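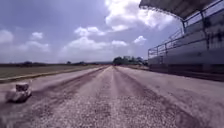 Loose gravel on worn asphalt, with darker streaks running the length of the surface.

The county road department in Standley will change how it decides which low-traffic roads get a new surface, under a maintenance plan approved in October. The plan replaces the fixed resurfacing cycle with a yearly condition score and takes effect at the start of the next construction season.

Under the old cycle, every paved county road was sealed on the same schedule whatever its traffic or drainage. Engineers told the county board that this had put fresh sealant on sections that did not need it, while sections with failing base material were sealed over and broke up again.

The new score combines surface wear, rut depth, edge condition and drainage. Each factor is rated separately, and drainage carries the most weight. A section with a sound surface but blocked ditches can now rank above one with visible wear and a dry base.

"Water in the base does more damage than tires do," said Bushra Lashari, the department's pavement engineer. "If the ditch is full, a new surface is money spent on the wrong layer."

The department maintains 2,104 lane miles. Sections will be scored in lengths of 1,000 feet, and each will be placed in one of 4 treatment classes: no action, crack sealing, chip seal, or full-depth reclamation. In the last of these, the old asphalt is ground up, mixed with the material under it and compacted as a new base.
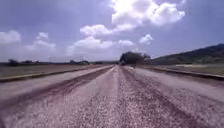
Gravel roads are covered by a separate part of the plan. Grading will be timed to soil moisture, as dry gravel does not compact well and the fines are lost as dust. Crews will also restore the crown on roads that have flattened, so that rain drains to the sides and does not collect in the wheel paths. Replacement gravel will have to meet a revised limit on clay content.

The plan allows paved roads to be returned to gravel where traffic is very light and the base has failed. The department has not published a list of candidates. Residents along any proposed section will receive written notice, and the board must vote on each conversion - a step added after comments from property owners on Javitz Road and Mikuš Lane.

Some owners on Javitz Road objected on the grounds of dust and windshield damage. The department said it would apply a dust suppressant near houses during the first 2 summers after a conversion, with later treatment dependent on funding.

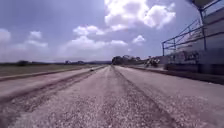
Weathered asphalt with a darker band of wear along the middle.

Scoring will be done by department staff. Results will be posted by road name and section number before bids are requested, and owners may ask for a section to be scored again if drainage work has been completed after the first visit. Requests must be made in writing to the road department office in Standley.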